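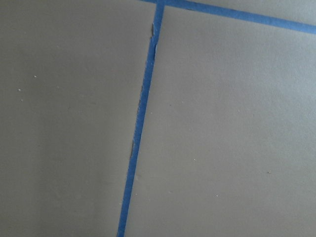
Blue tape on the gray top. Left edge came out a bit ragged.

Posts > Workroom > Tables and surfaces

Been marking out the work table at the Livden unit. Putting the notes in one place for the people who asked about the tape.

The surface is flat matte gray. I picked matte after the last table, which was gloss and threw the overhead light back at you all afternoon.

Layout is simple. One long strip down the middle, a second one going off to the side from near its end. That gives me a left section and a right section. Left is for incoming, right is for whatever I'm working on.

I used plain blue painter's tape. I tried the Grorken marking tape on the old table in January and it left glue behind when I pulled it up. Took most of an evening with a plastic scraper.

The edge has little nicks in it. It bothers me a bit up close. From a chair I don't see it.

If you want a cleaner edge, check the roll before you start. Rolls that have been dropped or left in a drawer with screws get dents in the side, and every dent repeats all the way around. Store them flat in a bag.

Putting it down: wipe the top, let it dry, stick one end, pull out a long piece and lower it in one go. Press from the middle outward. Don't stretch it. Stretched tape creeps back overnight and the ends lift.

Small pale specks on the gray, a few on each side of the long strip. I haven't gone after them yet. Will try a damp cloth first, then a soft eraser. No solvent on a matte finish, it leaves a shiny patch that never goes away.

Somebody asked what I spent. The tape was 6 dollars a roll at Malabanan, the hardware place next to the bus depot. The top was 260, cut to size. They charge extra for a second cut so measure before you go.

Also asked: why not paint the lines. I move them too often. On the last table I shifted the middle line every few weeks until I stopped bumping into my own piles.

Where two strips meet I lay one over the other and press the overlap with a thumbnail. You can trim it with a knife but then you have a knife mark in the table. I did that once.

Replace the tape when the ends start to curl. I wouldn't leave it down all summer in a room with direct sun.

The Rematgate order is next. 3,000 small envelopes to sort into bundles of 25, so the sections will get a proper test. If the left one is too small I'll move the strip over and post the new layout.

Will add to this thread after the order goes out. Evenings after 7 are best for questions.

Print this page | E-mail this page

Contact | Copyright, all posts by the author | Back to top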